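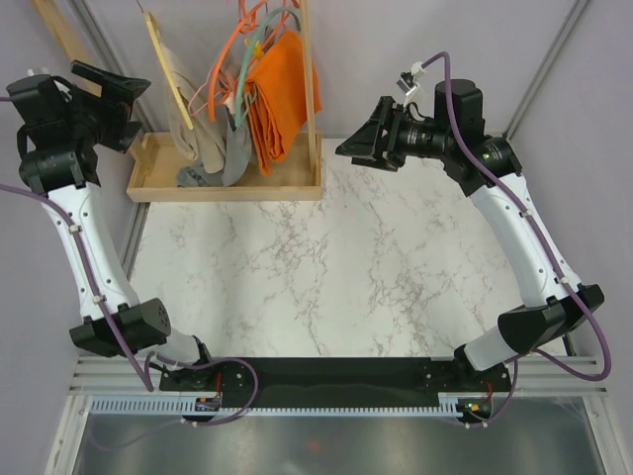

Two arms on a shared base plate, with a towel and two cloths hanging at the back of the cell.

Hustau has published a set of working rules for benches where two robot arms handle fabric, and will ask its partner labs to follow them from March.

The document covers cable routing, gripper clearance and record keeping. Cables must be clipped along each link, with enough slack at the elbow for the full range of motion. Clips are to be checked every 200 hours and replaced after 3,000. Circuit boards mounted near the arm bases need a cover if liquids are used on the bench.

Fabric gets its own section. Hangers, hoses and loose cloth in the same work area are treated as a snag risk, and operators have to run a slow pass with both arms before starting at normal speed. A stop caused by a snag must be logged even when there is no damage.

The rules grew out of a trial at the Ruawai and Runau sites, where staff logged 534 unplanned stops. Of those, 164 involved cloth or a cable catching on an arm.

Stirkus, which maintains the benches at both sites, said the clearance limits can be met with existing hardware - though older cells may need their trays moved back. The text is open for comment until the end of February, and a checklist for operators will follow.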